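Home Docs Files Issues Wiki

# Plelten Bin Contents

Data card for the loose-object bin image set, Stiltemville site 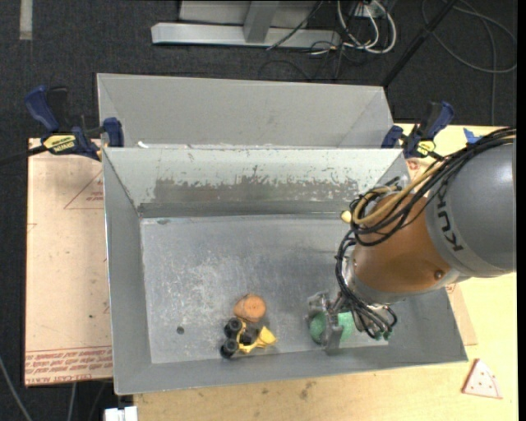

*Front bin with an orange object, a toy vehicle and a green object on the floor. The second bin is behind it.*

## What is in the set

Plelten is a set of 1,929 still images of small objects lying in sheet-metal bins. The objects are toys and other hand-sized items with uneven shapes or surfaces. Most images hold only a few of them. Objects may touch, tip over or partly hide each other, and they are labeled as they lie.

The bins are gray, open at the top, with sloping walls and a flat floor. Both are well used. Expect scratches, smears and rubbed patches on the floor and walls. None of this is labeled as an object. Small scraps are also left unlabeled.

## Files

- `images/` all stills, JPEG
- `labels/` one JSON file per still
- `objects.csv` object list with color and shape class
- `splits/` train, val and test lists

The test list has 631 stills. Stills taken in the same session are kept in the same split.

## Labels

Each object gets an outline, a color and one of 9 shape classes. Toy vehicles are one class whatever their type, and parts such as wheels and scoops are included in the vehicle outline. Rounded objects with textured or mottled surfaces go under `round_rough`. If something in front splits an object into two visible parts, both parts carry the same object ID.

Color is the main color only. A yellow and black vehicle is listed as `yellow`.

## Known problems

- Worn patches on the far wall were outlined as objects in some February files. Fixed in the current labels.
- Dark objects near the small hole in the floor have loose outlines.
- Lasmont part numbers in `objects.csv` are missing for the older toys.

## Use

Free for research and teaching. Please cite as: Agarwal, *Plelten Bin Contents*, Lasmont.

Last updated August 24, 2023

9 comments · 3,000 downloads · Share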